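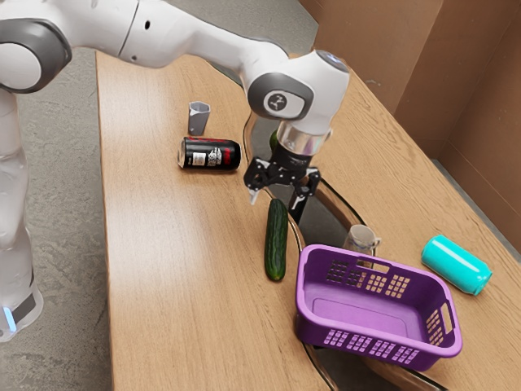
Surely a score from a simulator only tells you how good the simulator is, ran the first reply to our announcement, and how would you know if it was flattering the policy?

We love this question, and most of Ornus grew out of trying to answer it properly. The short reply is that we don't ask you to trust the score. We ask you to look at the order. If policy A beats policy B on the real table, it should beat it on the rendered one too, and by a similar sort of margin. When that holds across a good spread of policies you have something very useful: a way to choose between checkpoints in the afternoon and keep the real arm for the ones worth its time.

# Ornus tabletop evaluation kit

**Made by:** Pisex, Stiltthorpe
**Current release:** March 13, 2020
**Used for:** comparing pick-and-place policies on a simulated arm with a two-fingered gripper

## What Ornus is

Ornus is a rendered tabletop, a set of household objects to put on it, and a runner that plays a policy through a list of matched trials. You give it 2 policies (or more, but pairs are where it shines) and it gives you back a comparison, with every trial saved so that you can go and look.

The cucumber layout above is one of our favourites. The instruction is "put the cucumber in the purple basket", and the gripper comes down over a long, bumpy, dark green thing with the basket only a short distance away. It sounds easy! Then a policy takes hold of the cucumber at one end, swings round, and catches the rim of the basket on the way over. Cans lying on their sides are in the layout too, along with a grey cup and a white mug tucked behind the basket, and every one of them is a chance for a policy to go after the wrong object or clip something in passing.

## The method: matched pairs

Most of us learned to evaluate a policy by setting up the table, running it a few times, setting up the table again and running the next one. The trouble is the second setting-up. A basket that has moved by a thumb's width can make a reach harder, and on a difficult object that may matter more than the change you made to the network.

In Ornus each trial is fixed by a seed. The seed decides where the objects lie, which way they point, how the light falls and how the arm is posed at the start. Both policies get the same seed, so each trial is a straight contest on an identical table. We then count three kinds of outcome:

- one policy finished the task and its rival didn't
- both finished
- neither finished

The first kind carries nearly all the information about which is better. The other two tell you whether the layout is too easy or too hard to be worth keeping. We report all of them, and we've grown quite fond of the "neither" column, which is where new layouts tend to come from.

A standard comparison is 10 layouts. We picked that size after a long spell of running far too many and finding that the order settled early. You can ask for more if your policies are close together, and the runner will suggest it when the result is thin.

## How we checked it against a real table

The checking was done on the Antoniadis bench, our physical table in Stiltthorpe. We took 10 policies of very mixed quality, including a couple we knew to be bad, and ranked them on the bench first. Then the rankings were sealed up in a file and the same policies went through Ornus.

The best policy on the bench was the best in Ornus. The worst was the worst. In the middle, 2 neighbours swapped places, and they had been so close on the bench that we wouldn't have liked to bet on either. We were delighted with that. We had expected much more of a muddle, and one or two of us had already drafted the gloomy version of this page.

The raw success rates matched less well. Ornus was kinder than the bench to almost everybody, especially on rounded objects, where our simulated contact still holds on a bit too gladly. So please don't quote an Ornus success rate as if it were a real one. Quote the comparison.

## What makes the order go wrong

We went looking for ways to break the ranking, and this has been the most enjoyable part of the work. Here is what we found, worst first.

**Camera position.** Shift the rendered camera away from where the policy's training camera was and the order falls apart quickly. Policies differ a great deal in how much they mind. Spend your set-up time on this before anything else.

**Finger friction.** Too much and every grasp works, so all the policies bunch together at the top. Too little and they bunch at the bottom. There is a comfortable band in between, and inside it the order hardly changes.

**Background.** We swapped walls and floors expecting trouble. Most policies took it well, and the few that didn't had been trained against a single backdrop. Even then they slipped down the order in the same direction as they did on the bench when we hung a different sheet behind it.

**Table surface.** A plain wood grain, a darker grain, shiny patches: small effects, apart from policies that lean heavily on colour. We keep some variety in the set all the same.

**Object weight.** Hardly any effect on the order, to our surprise. It does alter how failures look, with light objects skidding off where heavy ones would just sit there.

## In the kit

- The simulated table, arm and gripper, with the scene files open for editing
- Household objects, among them drinks cans, cups, mugs, vegetables and baskets
- The matched-pair runner
- A side-by-side player that steps both runs of a seed together, so you can stop at the moment they part ways
- The bench rankings and the sealed predictions
- Notes on matching your own camera

The side-by-side player deserves a word. It began as a debugging tool and has become the thing people open first. Two runs begin identically, the arm reaches over in both, and then there's one small difference in the angle of the wrist and the whole trial goes another way. You learn a lot about a policy by finding that moment. Press the comma key to step back and the full stop to step forward; holding shift takes larger steps.

## Setting it up

1. Unpack the kit and run the self-check. It replays a stored trial and compares the result with ours.
2. Load a picture from your real camera and line up the rendered view with it, using the overlay slider. Allow around an hour for your first go.
3. Write a short adapter so that your policy can read our images and send back gripper poses. There's a template in the `adapters` folder.
4. Run one policy against itself. The result should be a dead heat, and if it's anything else, there is randomness in your policy that needs a fixed seed too.
5. Run your pair.

Step 4 is easy to skip. Please do it! It has caught more mistakes in our own work than all the other checks together, including a rather embarrassing one where a policy was being fed the previous trial's last image.

## Limits

Ornus handles rigid objects on a table. Cloth, liquids and anything that squashes are outside it for now. The basket and cups can be knocked over and will behave sensibly, but a can won't dent however hard it is gripped.

It has been checked for pick-and-place only. The ranking result may well carry over to drawers and doors, and we'd love it to, but we haven't tested that and wouldn't want you to rely on it.

Policies that watch the force in the fingers are a poor fit as well. Our simulated force readings are too clean, and such policies come out looking much better than they should.

## Coming next

The next release is planned for August. It will bring softer contact for rounded objects, which ought to pull the success rates closer to the bench, and a repeat of the ranking study with the new contact switched on. We'll put out the old and new rankings together, including any places where the old one did better.

If you have a real table and a handful of policies you've already ranked, we'd be thrilled to compare notes. Send the ranking in a sealed file and the policies separately, and we'll send ours back the same way. Layouts are welcome too, particularly any that send both of your policies straight into the "neither" column.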